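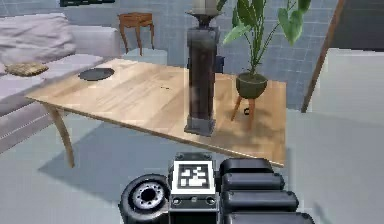 Budgeting for a home-task robot: common questions

Updated 13/10/2026

What should we pay for first, the arm or the simulation?
Simulation. Wurstead ran its planned tasks in rendered rooms before asking for quotes, and dropped one of the two arms on its list as a result. The Clilter license we use costs $900 per seat per year.

How do we choose a gripper?
List the objects you need to move, then look at where they are kept. A gripper that does well on an open counter may have trouble getting past a lid or a rim.

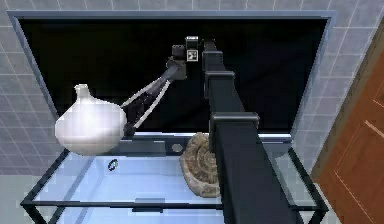 Reach should be settled before you compare prices. Vendors quote it with the arm fully extended over a bare bench, and that number says little about working inside a container. In our display case task the arm has to come in over a glass rim with the lid raised behind it, and still close its fingers on a garlic bulb. Ask Cerketti or any other supplier for reach at the angle you need -- and get it in writing.

How much floor space should we plan for?
Measure the room with the furniture in it. Tables and chairs decide where a base can turn,

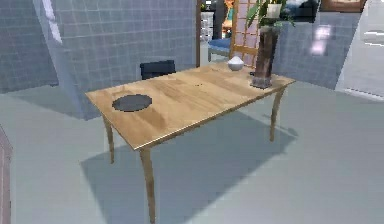

and a plan drawn from an empty room will come up short. Leave room on at least one long side of each table.

What is the lead time?
Vlachopoulos quotes 84 days for an arm and 20 for spare fingers. Order 4 sets of fingers with the arm.

Does the quote include setup?
Usually no. Ask for it as a separate line.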